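Brasix Round Brush, 2 inch barrel

Item 146. Sold singly or by the case of 50.

The Brasix is a round brush for blow-drying medium to long hair. It suits salons, barber schools and home use. The barrel is vented so air from the dryer passes through it, and the bristles are firm enough to hold a section of hair under tension without pulling it out at the root.

For loose waves, wrap the section from the ends and hold it on the barrel until the hair cools. For a straighter finish, keep the brush moving and follow it with the dryer nozzle pointed down.

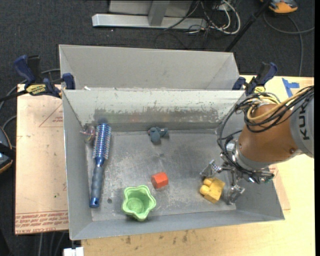

Fine hair usually does better with a smaller barrel. The Lustow is the one we suggest for bangs and for cuts above the chin. It takes the same cleaning tool.

Cleaning
Pull out loose hair after each use. Wash the barrel in warm water with a little shampoo, then lay the brush flat on a towel — standing it upright lets water run down into the handle. Do not soak it overnight.

Details
Overall length: 11 inches
Barrel: 2 inches
Case quantity: 50
Returns: unopened items only

Salon accounts are handled by Ramesh Sengar. Ask for him when you call, or leave a note with your order. Case orders ship from the Bimik warehouse and may arrive separately from other items.

Page updated 07/03/2024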